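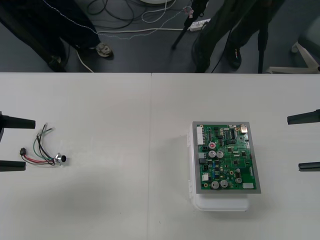
Board on its box, sensor lead on the left panel

Two-arm wiring task for our club, plug keeps missing the header

tejada_b
We are a student club building an entry for the Dunero challenge. One arm picks up the sensor lead and brings it to the board, the other is free to help. Out of 24 tries last night the plug seated twice. The grip is fine in our logs, but the plug ends up pointing somewhere new every time. We trained on 544 demos. Do we need more, or is something else wrong? 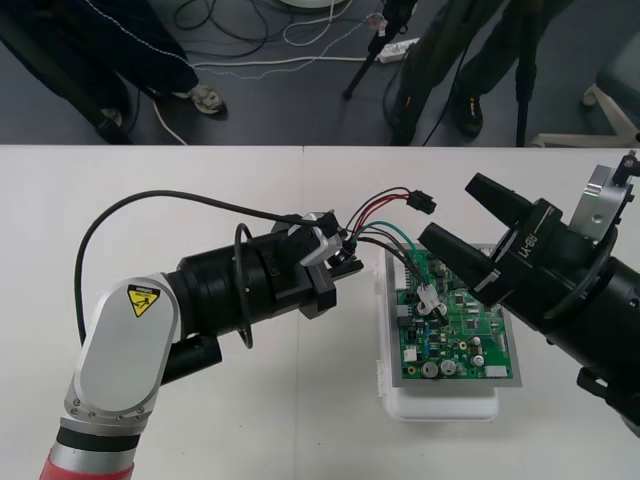 The rules allow up to 900 demos, so there is room, but collecting them takes all our evenings until December.
Benito Tejada

Fironside
More demos.

Urquijo
I would not record anything yet. We had the same trouble with 625 demos and the extra ones changed very little.
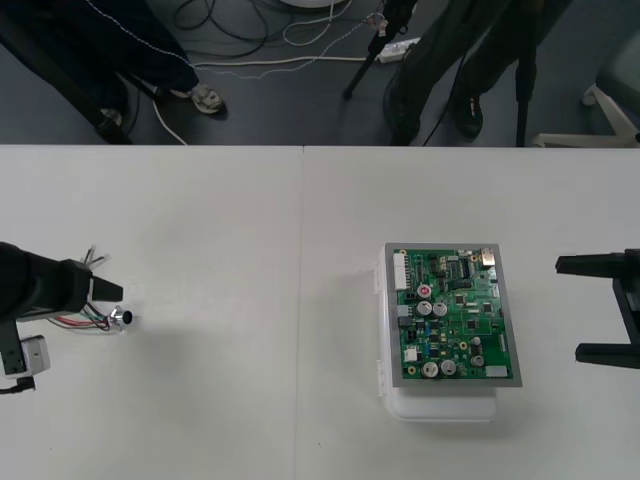

Look at where you hold the lead. If you grab the metal end, the plug hangs off the far side of thin wires and the arm has no say in where it points. The lead starts out on the table with its silver end facing right and the wires fanned back toward the left arm, so the fingers reach the wrong part first. Turn it around at the start, or pick it up by the plug. Then use the second arm to steady the board – yours sits on a plastic box, and ours slid when we pushed on it. We put tape under the box.

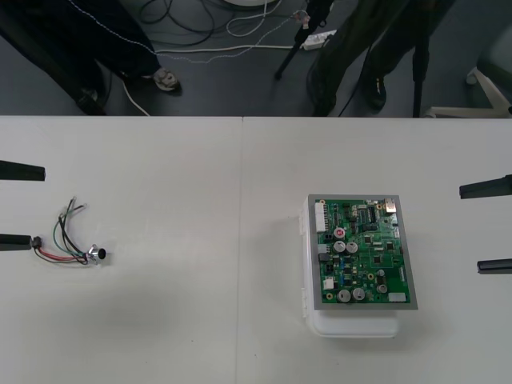 Also check that every demo has the same grasp. We threw out the mixed ones and retrained on the rest. The script we used to sort them is in the Zurach thread, second page.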